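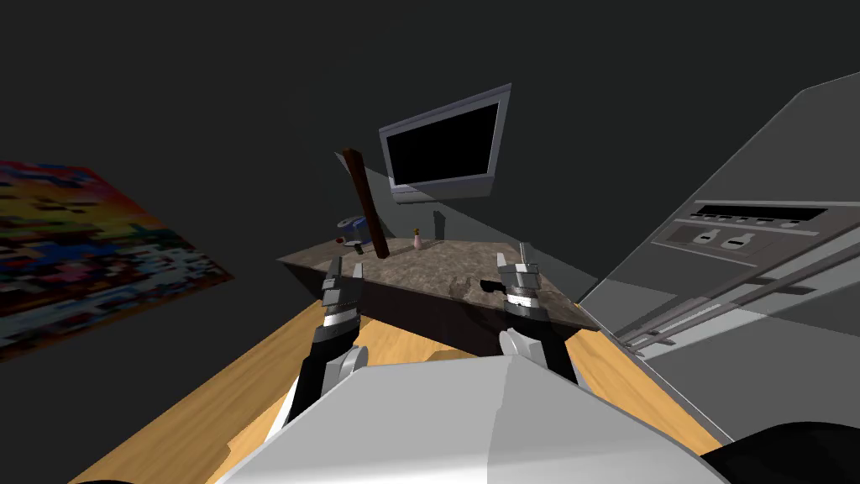
Home Notebook Scene files Rules Archive

2020-04-03

Dolano sim, kitchen layout, two-arm model. Checking our hand-and-camera rules against the draft practice note from Ruiz-Ortega before either one goes to Steltville.

Loaded the kitchen with default lighting. Stone counter, wall TV above it, the usual small items toward the back. Did not change the lights or the item positions. Rule 3 in the draft says a scene used for a rules check must be loaded as shipped, and I agree with that one as written.

Start-of-run state. Draft wording: "grippers shall be empty and clear of the work surface." Clear is not defined. A gripper that overlaps the counter in a head view may be well above it or in front of it. The head view alone can't settle this. Proposed wording: clearance is read from the pose log as the shortest distance between any finger link and the counter body, minimum 40 mm, and the camera view is used only to confirm that nothing is held. Leave "clear" out of the rule text altogether.

Same section, wrist cameras. Draft makes them optional at start of run. I want them required. An open gripper shows well from the wrist, both fingers and the gap between them, and a reviewer can pass or fail it at a glance. 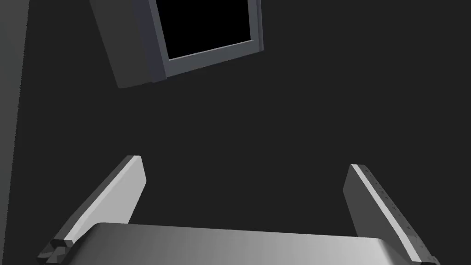 The wrist view should also be saved at full range. Dark walls compress badly, and in the February set the finger edges went to blocks in the lower bit rates. Setting to carry over: lossless for the start still, normal compression after that. Storage cost is small. Add to the scene file template so it does not depend on the operator remembering.

Body in view. Draft asks for "minimum self-occlusion" and gives no number. Fikwood used a percentage of pixels covered by robot links, computed from the segmentation pass. That is easy for us to do and repeatable. Need to decide the limit. The torso shell is bright white against dark walls, so auto exposure would be a concern if we had it on. Exposure is fixed in this layout. Write that down as a requirement too: fixed exposure, value logged. 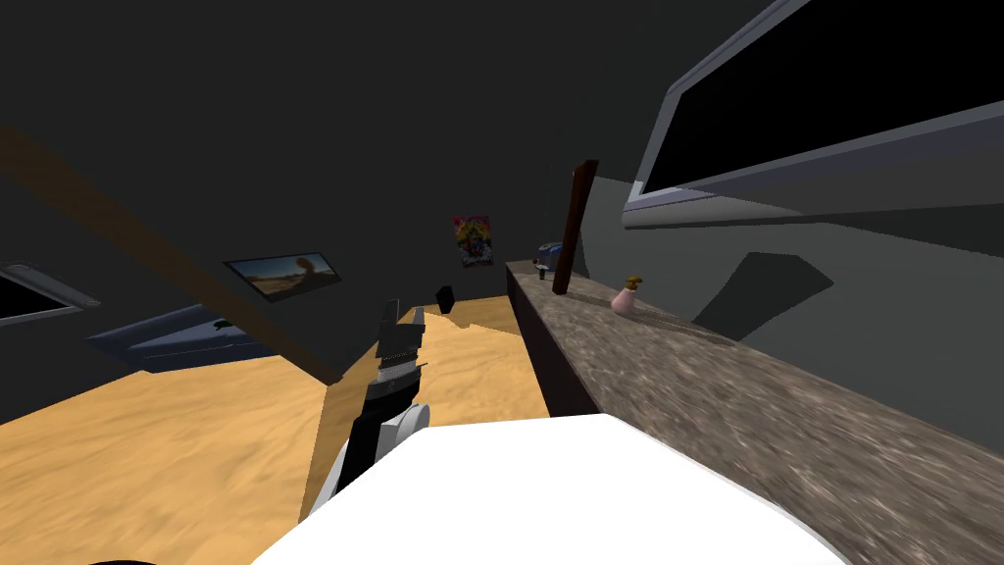
Tilted view, white shell over the near end of the counter. Gripper toward the far corner.

Camera roll. Draft allows any head pose at start. Fine for training runs, poor for rules checks, where two reviewers need to compare stills. Suggest a named neutral head pose for the first still only, free after that. Tilted views remain valid data and should not be rejected for tilt. The current checklist can be read as rejecting them, so reword item 4.

Item names. Different reviewers call the same object different things from different angles: rod, post, board for the upright brown piece; vase or bottle for the small pink one. Rule should be that notes use the object ID from the scene file and nothing else. If the ID is not to hand, write "unidentified" and the step number. Step 958 is my bookmark in today's log for going back over the pink one.
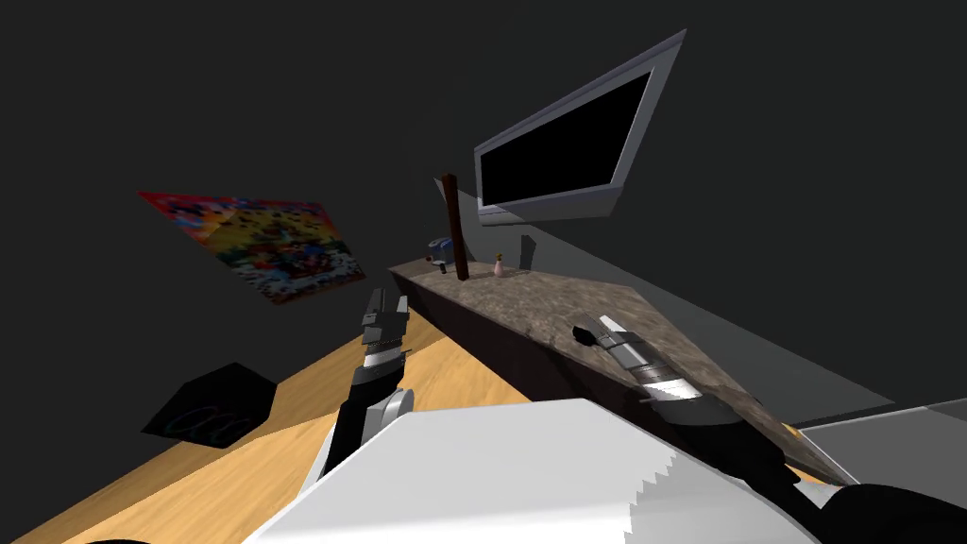 Page last changed: 2020-04-03

Arms over different surfaces. The draft treats "workspace" as one region for both arms. With the head turned, one arm can be over the floor and the other over the counter, and a single region gives a meaningless result for one of them. Split by arm. Each gets its own allowed volume and its own stop condition. A stop on either arm stops both; keep that part of the draft as it is.

Floor objects. Nothing in the draft on mats or other flat items on the floor. They have collision bodies in some Dolano layouts and not in others. Ask for a flag in the scene file. Until then, list by hand.

Open:
- occlusion limit, need a number
- neutral head pose, need joint values
- check whether 40 mm holds for the wider fingers
- reword item 4, send with the rest

Back to top | Dolano notebook | Internal copy, contact the Steltville office for reuse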